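Utility room

A utility room is a small room, usually off the kitchen, where a household keeps the jobs it doesn't want anywhere else. Mine has the washing, the ironing board, the overflow of kitchen things and a shelf of stuff I have never managed to name, and I'm very fond of it! I've been adding to this entry since April, with corrections from Poonam Saxena and Isla Fairweather (thank you both).

Name and history

In older houses the same room was called the scullery, and it was where pots were scrubbed and clothes were boiled. "Utility" is the later word. My gran said "the back place" all her life, and Bevan Cartwright tells me his family still does.

What goes in it

The washing machine comes first. A front loader has a round door with a domed glass in it, and the dome bulges inwards so the clothes drop back into the drum – I was well into my thirties before I learned that. Leave room for the door to swing right open, or you'll be feeding socks in sideways like I did in my first flat.

Then a basket. I like wicker, with a good thick rim to grab hold of, though it can snag fine knits, so line it if you're fussy. Dark things get a wash to themselves in my house.

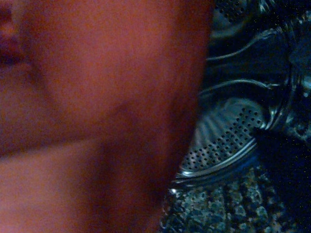
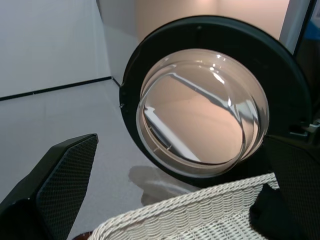
Kitchen metal and washing day: a perforated strainer or skimmer in the first picture, the open washer door and a white wicker basket in the second.

Kitchen overflow is the other half of it. Strainers, skimmers and big pans drift in from the kitchen and stay. A skimmer is the flat-ish one for lifting things out of a pot, a strainer is deeper, and plenty of utensils sit somewhere in between (Yaryna Kushnir and I have disagreed over this for 2 years). Hang them up if you can, away from the powder.

Smells and damp

Leave the washer door ajar between loads, wipe the rubber seal, and open a window when you can. Aroha McPhee runs a hot empty wash every 6 weeks. I try to, and mostly forget.

See also: Airing cupboard, Larder, Scullery

Last edited 11 October 2024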